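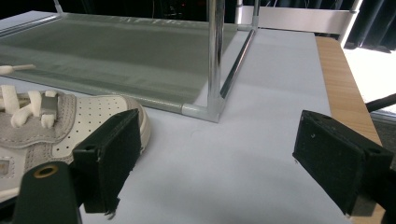

Foam-faced fingers on the Bririne, with a white sneaker and the little chrome rack

Bririne hand-held gripper kit: worth it for a small workshop?
Posted in Home & Hobby Automation

Hi all! I've been borrowing a Bririne hand-held gripper and I'm having a ball with it. The plan is to record myself tidying shoes onto a small rack, then use the recordings to train the arm we've got at our makerspace. I've done 97 recordings so far and I'm hooked. It feels like using a big pair of tongs, and my daughter picked it up quicker than I did.

Before I put my own money down, two things. First, the foam on the fingers. I love how gentle it is on leather and suede, but it frays along the bottom edge and it grabs every bit of lint in the house. Is there a better pad? Second, the supplier (Grodport) sells a plain kit and one with a spare set of fingers for $200 more. Is the dearer one worth it if I'm mostly doing shoes, and maybe folded tea towels later on?

I should add that my shoes go on a sheet of pale paper on the dining table, so nothing too rough.
gumleaf_tinkerer

Great choice of first job! Shoes are harder than people think. The toe is smooth and curved, the laces go everywhere, and the opening is the only really easy spot to grab.

I've had my Bririne for 13 months and I'd buy it again tomorrow. On the pads: fraying at the lower edge is normal wear in my experience, and mine kept gripping fine well after it started to look scruffy. I trim the loose bits with nail scissors and go over the foam with a strip of masking tape to lift the fluff. When it does need replacing, peel the whole pad off and clean the old glue away before the new one goes on. I tried a silicone pad from Direr as well. Brilliant on mugs, but it dragged on suede and I went back to foam the same afternoon.

Skip the dearer kit for now. You can swap the pads without swapping the fingers, and I've never opened my spare set. Put the money towards a second rack in a different colour so your arm doesn't only learn the one!

One more tip, watch out for shiny chrome. My recordings got a lot better once I moved the lamp off to the side.
Yao-tsung Shih

Can't speak for the Bririne but I've got the Yang one and the foam does the same thing. Black foam shows everything. Lint roller works.

Do your towels on a different table though, mine slid all over the place on paper.
paddock_pete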